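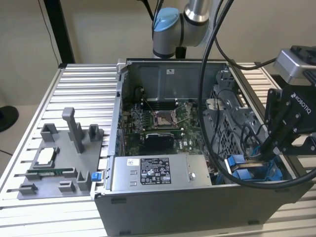 Desktop tower on its side, cover off.

October is soup month at our house, and I will not be taking questions. The second the mornings get that bite to them I haul out the big pot, and it pretty much lives on the stove until spring. My kids groan about it. They also eat three bowls each, so I don't take the groaning very seriously.

The one I want to share today is my roasted squash and apple soup with crispy sage, and oh my goodness, you guys, it is so good this year. I've been making some version of it since my first apartment in Briltstead, back when I had one saucepan and a blender with a cracked lid. The original recipe came from my neighbor Impi Mustonen, who wrote it on the back of a phone bill and left out all of the amounts. "Squash, apple, onion, cook, more salt." That was it! It took me a few winters to work out what she was doing, and when I finally asked her she told me she did it differently every time anyway.

So the squash. I like butternut because it peels without a fight, but I picked up two lumpy blue ones at the Valtonen farm stand this year and they were even better - sweeter, and drier, so the soup came out thick without any potato in it. If you find one of those, buy it. You will need your biggest knife and possibly a helper. I put mine in the oven whole for ten minutes first, just to soften the skin, and then it cuts like a dream.

Once it's cut, scoop out the seeds (save them!), rub the insides with olive oil and salt, and roast cut side down at 400 until a fork slides right in. Mine took 50 minutes. Yours might take less if it's a little guy. Throw two apples on the same pan for the last 20 minutes, cored but not peeled. I use whatever tart ones we have left from picking. This time they were pretty wrinkly and it made no difference at all.

While that's going, melt three tablespoons of butter in your pot and cook two sliced onions slowly. And I mean slowly, this is the part I used to rush. Give them a good half hour on low and they go all jammy and golden. Add a teaspoon of fresh thyme, a pinch of nutmeg and a couple of garlic cloves right at the end so they don't burn.
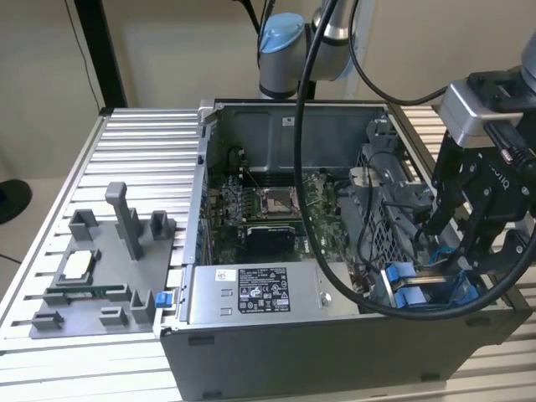 Then everything goes in together: the squash scooped out of its skin, the apples, the onions and four cups of broth. I've been using the Wesard low-salt vegetable broth lately (not sponsored, I just like it, and our store had it on sale). Let it bubble gently for 15 minutes and blend it until it's silky. A stick blender is fine. I used to pour mine into the regular blender in batches, and I have a scar on my wrist from the time I filled it too full, so please be careful with hot soup if you go that way.

Now taste it. It will probably want more salt than you think, and a squeeze of lemon or a spoonful of cider vinegar wakes the whole thing up. If it's too thick, add more broth. If it's too thin, let it simmer with the lid off for a while and go do something else.

The sage takes two minutes. Heat a little butter and oil in a small pan, drop in a handful of dry leaves and pull them out as soon as they stop sizzling. They crisp up as they cool. I always make double because somebody (me) eats them standing at the counter. Pour the leftover sage butter over the soup too! Don't you dare throw that away.

For the seeds, rinse them, dry them on a towel, toss with oil, salt and smoked paprika and bake at 325 until they're golden. My middle one likes them with cinnamon sugar, and that's nice on oatmeal but a bit odd on soup.

We had ours with grilled cheese on rye, and I took a pot over to the Istunier soup supper that same weekend. If you've never been, it's in the old grange hall, everybody brings a pot, and you pay by the bowl with the money going to the school lunch fund. They were hoping for 2,000 dollars and made just over 3,000, so hooray for soup! My pot was scraped clean by 6:30. The white bean and sausage one next to it went even faster and I am still trying to get that recipe. If it was yours, please email me, I'm begging.

A few quick answers from last year's comments. Yes, it freezes great, up to 3 months. Leave some room at the top of the container. Yes, you can use coconut milk in place of the butter richness, just stir in half a can at the end and skip the nutmeg. Canned pumpkin does work in a pinch, though I'd use a bit less broth and roast the apples anyway. And for the person who asked about a slow cooker - I tried it, and it was okay! It was soup. It just didn't have that roasty flavor, and the roasty flavor is the whole reason I make it.

Leftovers are good as a pasta sauce, by the way. Thin it with some of the pasta water, add a lot of parmesan, and put whatever sage survived on top. We did that two nights ago with the last of the pot and my husband asked if it was a new recipe.

Next up is the cider doughnut post, as soon as I get a batch that isn't raw in the middle. I'm on my fourth try.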